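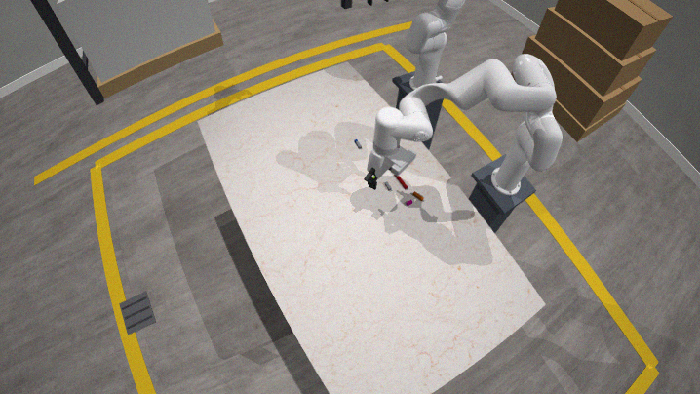
产品中心 > 网络与通信 > 家用路由与信号 > Fivurholm 双频网状路由套装

Fivurholm 网状路由套装(两只装)

五月更新 | 文:Nithin Fernandes

先说结论:如果你家不到九十平米,墙又不厚,这套东西你多半用不着。我们店里卖它,但我不打算劝每个人都买。

Fivurholm 是 Famunside 旗下的入门级网状路由,一盒两只,一只接光猫,另一只放在信号弱的地方。厂家的包装上写着“全屋无死角”。这句话我卖路由器这些年看过太多遍,几乎每个牌子都写,每个牌子的用户也都照样打电话来问,为什么卫生间里视频还是转圈。所以下面尽量写我们自己试过的,没试过的会注明是厂家说法。

价格

两只装 698 元,单只不零售。想扩到三只,得再买一盒,多出来的那只只能闲着或者送人。我问过代理商 MacDonald 那边能不能拆卖,答复是“正在考虑”,去年也是这个答复。

覆盖面积

厂家标称两只最大覆盖 4,000 平方英尺,折合三百七十多平米。这个数字怎么测出来的,说明书里没写,我写信去问,收到一份 PDF,里面还是同一个数字。按我的经验,这类标称值多半是在空旷、没有隔墙、没有邻居信号的环境里得出来的。国内的楼房,承重墙一道就够它受的,再加上楼上楼下十几个无线网络挤在同一个频段,打对折都算客气。

同事 Reijo Suominen 把一套带回家用了六个星期。他家是老式砖混结构,三室一厅。主节点在客厅,副节点在走廊尽头。客厅和主卧没有问题,书房关上门以后速度掉到原来的三分之一,阳台上能连,打语音电话偶尔断字。他的评价是“比单只路由强,没有强到值得专门写信告诉别人”。

后来他把副节点从走廊尽头往回挪了两米多,书房反而快了。这种事很常见。很多人习惯把副节点直接放进信号最差的房间,可它自己在那里也收不到什么,转发出来的自然更差。放在中间偏近的位置,效果往往好一些。

速度

包装正面印的速率是两个频段的理论值相加。任何一台手机同一时间通常只连其中一个频段,加起来的数字对你没有意义。更要紧的是,这套设备没有独立的回程频段,两只之间的通信和你的手机抢同一条路。用无线连接副节点,实测速度损失一半左右,属于正常现象,别急着退货。

如果家里预埋了网线,请务必用网线把两只连起来。接上线以后它基本像个样子了。问题是,预埋了网线的人家,买两只普通路由做有线接入点,花的钱可能更少。这个账请自己算一下。

网口与供电

每只有 2 个千兆网口,主节点被光猫占掉一个,剩下一个。电视盒子、台式机、网络打印机都想接线的,还得另配交换机。没有 USB 口,没有电话口。

电源是外置的,插头偏宽,插在排插上会挤到旁边的孔位。电源线长一米二,放在高处不够长,这一点 Shirley Bouchard 在退换登记里记过好几回。

手机应用

设置必须通过一个叫 Costumov 的手机应用完成,浏览器后台只能看,改不了几项。应用第一次打开要求注册账号,填邮箱,还要开定位权限。定位权限厂家解释为搜索附近设备所需,这在手机系统上确有其事,但设置完成后它并不会提醒你关掉,建议自己去关。

应用里有一项“智能优化”,默认开启。我开着用了一周,关掉用了一周,没看出差别。厂家说它会在夜间自动更换信道。也许会,界面上没有记录可查,我没办法替它作证。

“家长控制”和“安全防护”前三十天免费,之后收费。到期后基本的断网时间表还能用,分类过滤不能用。购买前请想清楚自己是不是冲着这项功能来的。

它能不能解决手机通话不清楚

这是店里被问得最多的。能,也不能。手机的移动网络信号差,路由器管不着。它能帮上忙的前提是,你的运营商支持无线局域网通话,你的手机型号在支持名单里,而且这个功能已经打开。三样缺一样,买多少只路由都没有用。请先在手机设置里找一找有没有这个开关,再打一通客服电话确认套餐,这两步不花钱。

另外,边走边打电话时,手机在两只节点之间切换,理论上无感。Colton Turcotte 在店里试的时候,从前台走到库房再走回来,六趟里有两趟听到明显停顿。换了另一部手机又好了。切换快慢很大程度上由手机决定,厂家宣传页上没提这一点。

适合谁

一百到一百五十平米,没有预埋网线,主要是刷视频、开会、发消息,对下载速度没有太高要求,也不愿意折腾。这样的用户买回去一般不会来退。

不太适合谁

玩对延迟敏感的游戏又不能接线的;宽带已经升到千兆并且想在每个房间都跑满的;讨厌注册账号的;住复式而楼板是现浇混凝土的。最后一种情况,我们退过的货里占了不少。

买之前可以先试的办法

把现有路由从弱电箱里拿出来。很多人的路由关在金属箱子里,箱门还合着,然后来店里说信号差。拿出来放到高一点、四周没有大件金属的地方,先用两三天看看。Harvey Cloutier 负责上门安装,他说有些单子去了以后只做了这一件事,收了上门费,没卖出东西。我觉得这样挺好。

规格

型号:Fivurholm 双频两只装
频段:2.4 GHz 与 5 GHz
网口:每只两个千兆口
回程:无线共用,支持有线
支持设备数:厂家未给出可核实的数字,我们不标
盒内物品:节点两只,电源两个,短网线一根,快速指南一张(字很小)
保修:主机一年,电源半年

退换

七天内可退,配件要齐。需要说明的是,“没有达到宣传面积”这个理由 MacDonald 不认,我们店里认,但请带着包装来。每周五下午不办退换。

固件

目前出货的版本偶尔会在断电恢复后找不到副节点,拔掉副节点电源等一分钟再插上,一般能恢复。厂家说下个版本修复,没有给日期。修好了我会在这一页改。

本网站使用 Cookie 以改善您的浏览体验。继续浏览即表示您同意我们的 Cookie 政策。[接受] [管理设置]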